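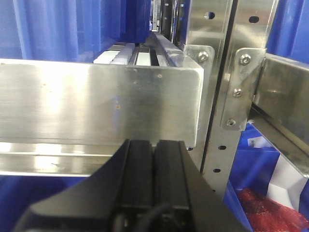 Comparing Two Parallel Grippers for Flat Cardboard Handling
Project report, February 2023
Sorin Tudose

Why I picked this

My first plan for the term was a suction cup project, and I had the whole thing sketched out in October before I learned that the one vacuum pump we have was promised to somebody else until summer. So I went looking for something I could do with fingers. The lab had two parallel-jaw grippers sitting in a drawer, a Dolleck and a Ronora, and as far as I could tell they had never been run against each other on the same parts. That sounded like a project to me!

The question I ended up with was pretty narrow. If a gripper has to pick up cardboard (loose flat sheets and small shallow cartons) near a rack full of bins and roller lanes, which of the two does it more reliably, and how much does the closing force matter? I left speed out of it completely. I also left out anything heavier than a carton, which I sort of regret now.

The setup

Both grippers went on the same arm, with the same camera mounted at the wrist looking out past the fingers. I kept the camera in place for the whole project, partly so I'd have a record of every attempt and partly because taking it off means recalibrating, and I had done that enough times already.

The controller was a Clorkari box that takes a position and a force setting for the gripper. The force setting is just a number on a scale and the manual doesn't convert it to newtons, so when I say 100 or 600 in this report I mean the controller's own units. I know that's annoying. I tried to borrow a force gauge and got one for a single afternoon, which was enough to check that a higher number means a harder squeeze and not enough to make a proper curve.

For sheets, the arm had to close on the cardboard, lift it, turn, and hold it upright while it moved past the shelving.

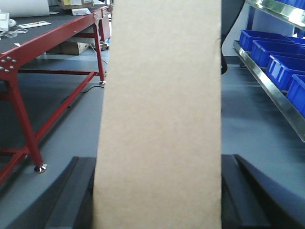

A plain sheet held upright between the fingers, with the red bench on the left and the bins on the right.

Sheets

I started at 100 because I was scared of crushing things. At 100 the Dolleck held small sheets fine, but anything tall would start to swing the moment the arm turned, and then the bottom edge would creep out of the fingers. The Ronora was worse at this setting. Its pads are smoother, and cardboard is dustier than you'd think (I wiped the pads between runs after the first day, and it helped both of them).

At 600 neither gripper dropped a sheet unless it hit something. The price is that you get dents. On the Dolleck they're two shallow marks you can mostly rub out with a thumb, and on the Ronora they're deeper because the pad ends in a harder edge. I kept all the dented sheets in a pile and sorted them by eye, so treat that comparison as my opinion.

The thing I didn't plan for was the camera view.
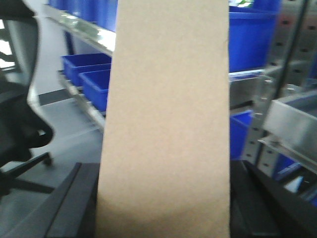
A big sheet held upright blocks most of what the wrist camera can see, and you're left steering by whatever shows on either side. With a small part that's no trouble. With a tall sheet I was basically driving the arm with a door in front of my face, and I clipped the shelving more than once before I slowed down and started using a second view from across the room. Those runs are still in my data, marked as collisions, and I took them out of the gripper comparison since the gripper had nothing to do with it.

I ended up with 112 sheet attempts that I trust. The Dolleck came out ahead at the low setting and they were close to even at the high one.

Cartons

For the second part I switched to flat cartons with a lid that overlaps the base. These were trickier than I expected. If you grab too high you only get the lid, and the base stays where it is. My lab partner from last year, Rácz, suggested going in lower and tilting the wrist a bit before lifting, and that fixed nearly all of it for the Dolleck. The Ronora has a shorter stroke, so I had less room to be sloppy about where it closed.
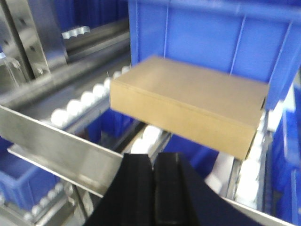 Carton in the air over the roller lanes, arm and camera both moving.

Motion blur was a real nuisance here. I wrote a little script to pull stills from the wrist video so I could check the grip point on each lift, and out of 1,460 stills a lot were too smeared to say anything about where the fingers were. Next time I'd have the arm pause for a second after every lift. It's such an easy change and I only thought of it when I was already writing this up.

What I'd pick

For this kind of work I'd go with the Dolleck, run somewhere in the middle of the force range, with the pads wiped often. I never tested the middle properly, so that's a guess from two ends. The Ronora is lighter and quieter and I liked wiring it more, and with rubber pads glued on it might catch up. I have a sheet of rubber on order for exactly that.

Still to do: repeat the carton runs with the pause added, get the force gauge back for longer than an afternoon, and move the second camera closer to the rack.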